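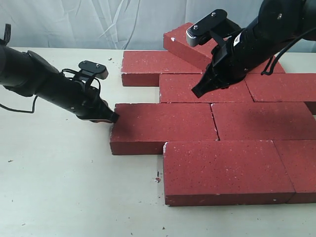

Shared workshop in Nellamley gets a bricklaying pair going

Tuesday, November 20, 2018

Members of the Stokora workshop in Nellamley have started bench trials of a two-armed machine meant to lay small brick patterns without mortar. The build has been under way since August in the back half of the Ehlers building, where the workshop rents its space.

The project is called Raltosel. It uses two black arms that share one table, working from both sides of the bricks. The bricks are red and go down flat in a staggered pattern, the same kind used for garden paths. Members say the pattern is harder for the arms than plain rows, as each brick has to meet the joint between two others.

The group has spent 2398 dollars so far, most of it on motors and control boards. The brackets were made in the workshop. A grant request for another 2000 dollars was turned down in the fall, and the rest of the work will be paid for out of membership fees.

According to the workshop's build log, the arms have made 123 attempts at placing a brick. The most common fault is a brick that comes down at an angle and ends up resting on its neighbor. Chipped corners are also noted. The log puts both down to the fingers opening too soon, and new fingertips with a softer face are being drawn up.

Trials are run on weekday evenings. Stokora plans to show the machine at its winter open house, which has room for some 60 visitors. Entry is free, and the side door on the parking lot will be used.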